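**Office hardware: desktop replacement schedule** (07/06/2023)

The Bruvthorpe office has 74 desktop towers on its asset list. Under the revised policy, a tower is replaced after 7 years in service, up from 5. Parts may be swapped within that period if the motherboard passes inspection. Laptops and the Caltum label printers stay on their existing terms.

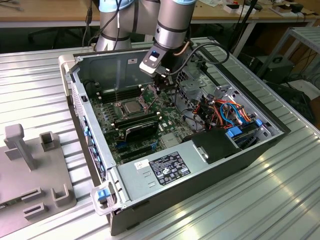

*Open tower on its side, processor in its socket.*

Requests go through Roltia, under "Equipment," and must include the asset tag and the cost center. Requests sent by email will be returned. Mireille Marchal approves anything charged to a shared cost center; all others go to the department head. Allow 3 working days for a reply.

Local drives are not backed up. Move files to the network share before handing a machine in. Drives are wiped on receipt and can't be recovered afterward. License keys for Vidal are tied to the motherboard, so a user whose board is replaced will need a new key.

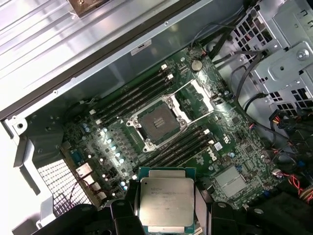

*Processor held near the open socket on a Dell board.*

Retired machines are removed from the asset list at the end of each quarter. Staff may not take them home or strip them for memory. Monitors, keyboards and docks are tracked separately and keep their current tags. If a tag is missing or unreadable, report the serial number instead.

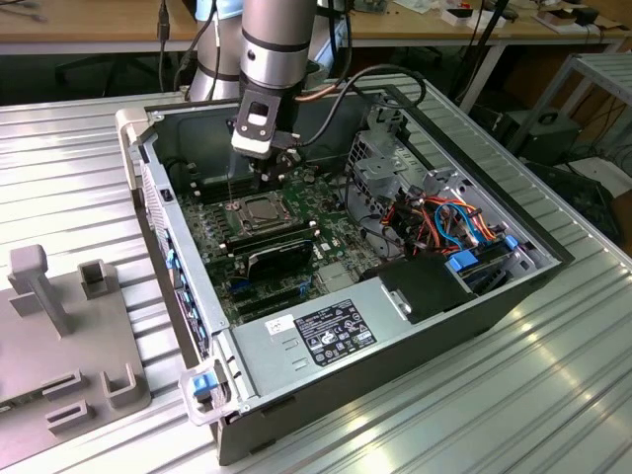
*Socket open, graphics card in its slot.*

The first group under the new schedule is Accounts, in October. Questions about dates go to Timo Brinkmann, extension 74.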